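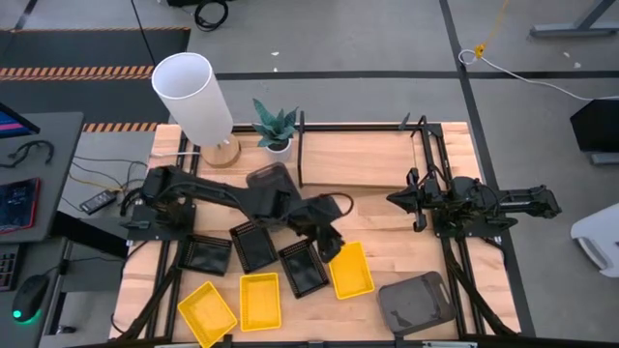
# Rukach Penetrating Concrete Sealer

A clear, water-based sealer for indoor concrete floors. Rukach soaks into the slab and hardens there, so the floor keeps its own color and texture and stops shedding dust. It leaves no film on top to peel or scratch. Made by Drellier and sold by Relidlow Supply in pails and drums.

**Use it on:** workshops, garages, storage rooms, basements, light industrial floors, loading areas under a roof

**Do not use it on:** painted or epoxy-coated concrete, tile, brick, asphalt, outdoor slabs that hold standing water

## What it does

Bare concrete wears from the top down. Foot traffic, carts and chair legs grind the surface into a fine gray powder that settles on shelves, benches and stock. Sweeping moves it around and loosens more. Rukach reacts with the free lime in the top layer of the slab and binds the loose material, which cuts down dusting and makes the floor easier to sweep and mop.

It also slows the rate at which water and oil soak in. Slows is the right word. A coffee spill wiped up the same morning should leave little or nothing. Motor oil left over a long weekend will probably leave a mark. If you need a floor that resists fuel, acids or brake fluid, look at the two-part coatings on the Floor Coatings page.

## Choosing a size

| Item | Size | Approximate coverage, one coat |
|---|---|---|
| RK-1 | 1 gallon | 200 sq ft |
| RK-5 | 5 gallon pail | 1,000 sq ft |
| RK-15 | 15 gallon drum | 3,000 sq ft |

Coverage is for a steel-troweled slab in fair condition. A broom-finished or badly worn floor drinks more, sometimes twice as much. Old slabs usually need two coats. If you are between sizes, buy the larger one. Unopened containers can be returned for 90 days with the receipt.

Measure the room before you order and subtract anything that will stay put, such as a furnace pad or built-in cabinets.

## Preparing the floor

New concrete should cure for at least 28 days first. On an existing floor:

1. Move out everything you can. Benches on casters are easy; bolted-down equipment can stay, but mask the feet.
2. Scrape up glue, paint drips and joint compound.
3. Degrease any oil spots and scrub them with a stiff nylon brush. Repeat until water soaks in and no longer beads.
4. Rinse the whole floor with clean water and pick up the rinse with a wet vacuum.
5. Let it dry. The slab should be an even light gray with no dark patches.

To check whether an old sealer is present, sprinkle a little water in several places. If it sits on the surface for more than a few minutes, the old product has to come off before Rukach can get in. A floor buffer with a coarse pad handles most thin acrylics. Wax needs a stripper made for wax.

Fill cracks before sealing if they are wide enough to catch a caster. Hairline cracks can be left alone. They will show a little more after sealing, as the edges tend to darken slightly.

## Applying

Slab and air temperature should be between 45 and 90 °F. Stir the pail, do not shake it, and do not thin the product.

Put it down with a low-pressure pump sprayer and spread it with a microfiber pad or a soft push broom. Start at the wall farthest from the door. Keep the surface wet for 20 minutes, adding a bit more where it disappears quickly, then spread out any puddles. This step matters more than the others. Puddles that dry in place leave a white crust, and once it has hardened it has to be sanded off.

Wait four hours for a second coat. The floor can be walked on after six hours and loaded the next day. Full hardness takes longer, up to four weeks in a cool basement, and the slight sheen comes up gradually over the same period with normal cleaning.

Wash tools in water right away. Rinse overspray off glass and aluminum immediately — it etches both.

## Technical details

- Type: lithium silicate solution
- Appearance: clear to slightly cloudy liquid, dries clear
- Odor: very low
- Finish: natural, low sheen after full cure
- Slip resistance: close to that of the untreated floor
- Storage: keep from freezing; use an opened pail within one season
- Shelf life: 19 months unopened

The safety data sheet is packed with every order and can be requested from the counter. Wear gloves and eye protection. The liquid is alkaline and will dry out skin.

## Upkeep

Dust mop or sweep as often as the room calls for. Damp mop with a neutral cleaner. Avoid vinegar, citrus cleaners and anything sold as a rust remover, which will dull the surface. The sealer does not need stripping. In heavily used lanes, a fresh coat every few years is enough, and it can go straight over the old one after a wash.

## Also useful on this job

- **Gallagher pump sprayer, 2 gallon.** Viton seals, fan tip included. The cone tip that comes with garden sprayers puts down too much in one place.
- **Microfiber applicator pad, 18 inch.** Fits any threaded pole.
- **Drellier Neutral Floor Cleaner, quart.** Concentrate, makes 16 gallons.
- **Crack filler, gray, 10 oz tube.** Fits a standard caulk gun.

## Ordering

Pails ship by ground. Drums ship by freight and need someone on site with a pallet jack or a liftgate request, which costs extra. No shipments to cold-weather addresses when freezing is forecast along the route; the order is held and you will get a call. Local pickup is available year-round.

Relidlow stock number for the 5 gallon pail: 1,586 in the printed catalog, RK-5 online. The printed catalog is reissued in July.

Page updated Jan 23, 2023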